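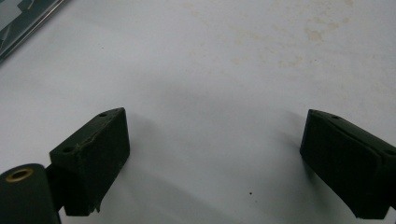 Hilo técnico sobre la pinza del taller de robótica del instituto. Semestre dos, módulo de manipulación. Lo escribo para los grupos que entran en enero y para mí, que se me olvida todo.

El recubrimiento del dedo izquierdo está levantado. Arruga en el borde superior y un jirón colgando en la esquina inferior derecha. El derecho sigue liso. Mismo material, mismo adhesivo, mismo día de montaje. La diferencia es el uso.

El programa de agarre que heredamos de la promoción anterior cierra con el dedo izquierdo como referencia y arrastra la pieza hacia él. Toda la cizalla se la lleva un lado. Lo sospechaba Rodrigo Sarmiento desde octubre y no le hicimos caso.

Registro del grupo: 1.000 ciclos de cierre desde el último cambio de recubrimiento. En 106 la pieza resbaló antes de llegar a la caja. Contamos como resbalón cualquier desplazamiento visible en el vídeo de muñeca, aunque la pieza no caiga.

La mayoría de los resbalones son con la pieza cilíndrica. Con el cubo casi ninguno. El cilindro apoya en una línea y, si esa línea coincide con la arruga, gira.

Cambios que vamos a probar, por orden. Primero: centrar el cierre respecto a la muñeca y no respecto al dedo. Son dos líneas en el nodo de control. Peninah Massawe ya las tiene en una rama, falta revisarlas.

Segundo: limitar el par en los últimos milímetros. Ahora mismo la pinza llega al contacto a la misma velocidad con la que recorre el vacío. Para un material blando es mala idea.

Tercero: cambiar el recubrimiento de los dos dedos a la vez. Si se cambia solo el izquierdo, el rozamiento queda descompensado y los datos nuevos no se pueden comparar con nada.

Para quien vaya a despegar: no tiréis del jirón. Calor suave, espátula de plástico, y desde el borde recto hacia dentro. Los agujeros pequeños de la cara biselada tienen que quedar libres al terminar, sin restos de adhesivo.

Me preguntan si no sería mejor imprimir dedos nuevos con el perfil en V. Para el cilindro, sí. Para el cubo y las piezas planas de la prueba de marzo, no. El reglamento no permite cambiar de dedos entre rondas, así que nos quedamos con la cara plana.

Calibración. La apertura máxima se mide con la pinza abierta del todo sobre la mesa blanca, sin pieza. Tres medidas y la mediana. El grupo de Cantero usa la media y por eso sus ceros no coinciden con los nuestros — no es un fallo del encoder.

Otra cosa sobre la mesa. Tiene manchas amarillentas por una zona y el detector de color las toma a veces por pieza cuando el umbral está bajo. O se limpia o se enmascara la zona. Yo voto por limpiar. La máscara hay que rehacerla cada vez que alguien mueve la mesa.

Las sombras de los dedos también cuentan. Sobre fondo blanco la segmentación por luminancia mete la sombra dentro del contorno y el centro calculado se desplaza. Usad el canal de saturación. Está en la segunda práctica, apartado de visión.

Respuesta a una duda que ha llegado por privado: el código está en el repositorio del taller, carpeta stumby. La carpeta skoteleo es la versión antigua, se conserva solo para leer los registros viejos. No la ejecutéis con el brazo conectado, los límites de articulación son los del modelo anterior.

Pendiente para el sábado: revisar la rama de Peninah, repetir la serie del cilindro con el recubrimiento actual y guardar los vídeos antes de despegar nada. Sin esa serie no tenemos línea base.

Si alguien tiene lámina blanda con adhesivo que aguante bien la cizalla, que me pase la referencia y el grosor. La que usamos se cede por el borde. Subiré los resultados a este mismo hilo.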